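Lever handle droops and the latch no longer springs out fully

Posted in Doors and Windows, 16/11/2019

wustia_hall
Interior door, lever handle, tubular latch. For the past few weeks the lever has been resting below horizontal, and the latch stays partly retracted unless I lift the lever by hand. The door then will not stay shut. I have tightened both screws on the rose with no change. Is this the latch or the handle, and can I replace one without the other?

2 replies

Robichaud
Separate the two before buying anything. Take off both levers, pull out the spindle, and press the latch bolt in with a finger.

If the bolt snaps back out, the latch is fine and the return spring in the lever rose is weak or broken. Most roses are not meant to be opened, so replace the handle set.

If the bolt is slow or sticks, remove the two faceplate screws and slide the latch out of the door. Test it again in your hand. If it moves freely there, the bore is too tight or the faceplate screws are pulling the case out of line. Clear the bore with a file and refit. If it still sticks, replace the latch.

Measure the backset (edge of door to center of spindle) before ordering. Check the spindle size too. A spindle that is undersized for the follower gives you droop even with good springs.

Do not use oil. Dry graphite or PTFE only.

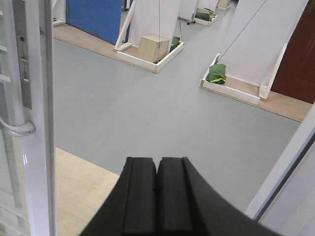 Lever and latch plate, door open.

Golance
Had the same thing, it was the grub screw under the lever. 3 turns with a hex key and it was level again. Try that first.

Last edited by Golance. 7 people found this page helpful.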